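Budget for the laundry, then the robot

I've just come out of my third planning round for a clothes-folding project, and I'm more excited about this field than I've been in years. I also think most of us are writing our budgets back to front. The arm goes on line one, at the biggest price anyone dares to type, and the bed, the shirts and the hours of patient handling get squeezed in at the bottom under "sundries".

A blue garment, a bed and a pair of grippers:

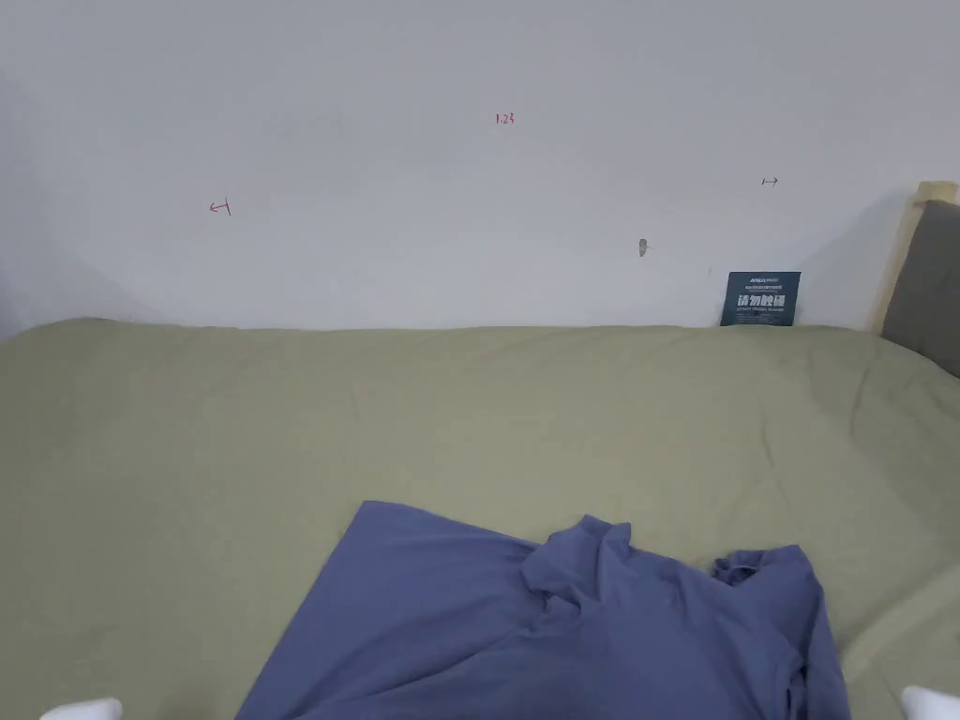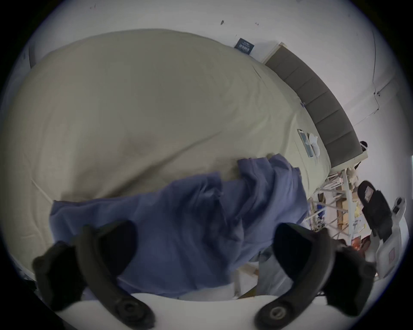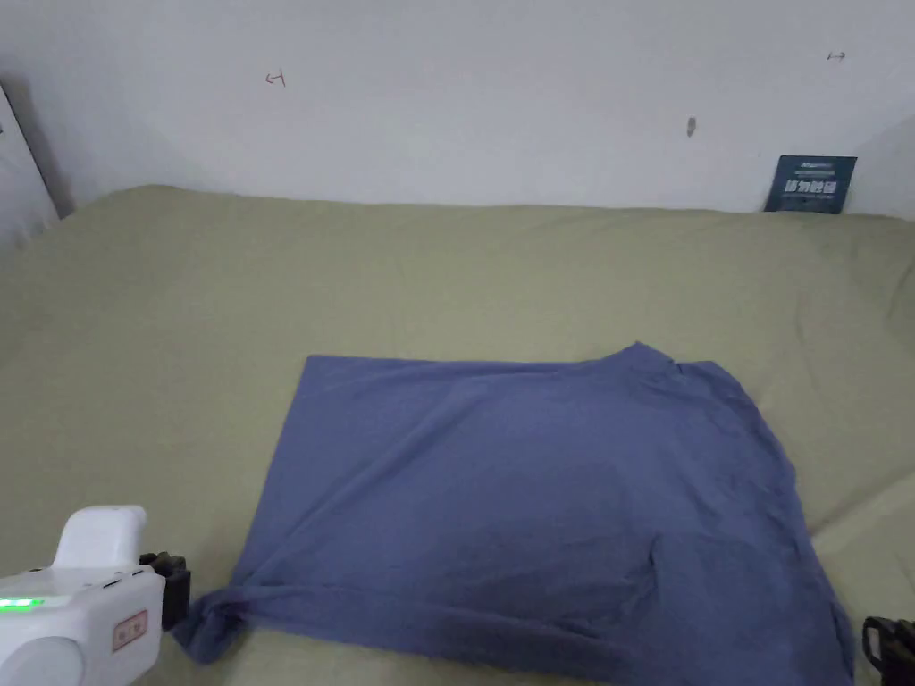 My own first draft at Fodor had 96 hours set aside for handling cloth. Zsófia Farkas read it, laughed (kindly!) and wrote 135 beside it, and that was for shirts alone. She was right. Cloth is wonderful stuff to work with and it never lands the same way twice, so every hour you pay for teaches you something fresh.

So my plea is a simple one. Put the hand tools and the people's time at the top of the sheet. Our quote from Veno for hand-held grippers, with spare finger pads, came to £3,948, and I'd sign for that again tomorrow. Then add a proper line for dull things: bedding in several colours, old T-shirts, chargers, storage, a second set of everything that wears. Ours was £1,461 and Dezső Veres thought it was far too much until he had to find shelf space for it all.

Dezső still argues that finance people like to see a big machine on the form, and I do see his point. An arm is easy to explain and it has a serial number. But you can hire one for a season, or wait until May when the new price lists come round, and by then you'll know what reach you need and how soft the grip should be. I'd much sooner choose an arm with a few weeks of crumpled cotton behind me.

Do ask for the extra hours, too. Ask early, and ask before anyone has fallen in love with a brochure.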